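Gripper swap, part two: Brevar vs. Trodard

I spent Wednesday evening going back and forth between two sets of fingers on the same pair of arms. The Brevar fingers are stiff and close fast. The Trodard set is softer and needs a lower force limit, which I put at 25 percent. The controller is still the Drarno unit, firmware untouched. The job is clearing a tray of dishes and trash.
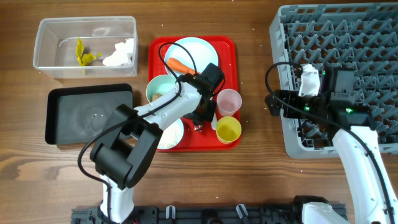
Do softer fingers need a different close speed?
Mine did. At the stock setting they folded before the force reading settled, so I dropped the speed to 60 percent and left it there for both sets.

Bowls and cups are easy with either set. Wrappers are harder, as the force reading barely moves when the fingers close on thin film. Nikau Kereama suggested using finger position instead of force to call a grasp, and I changed the script to do that. The wrist camera stays on auto exposure for now. Fast moves smear badly, and I want to try a fixed shutter in February.
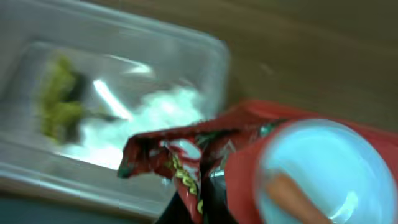

Wrist camera view: red wrapper, with the clear container behind.

Log for the session is 3476 lines. I still have to sort it by finger set.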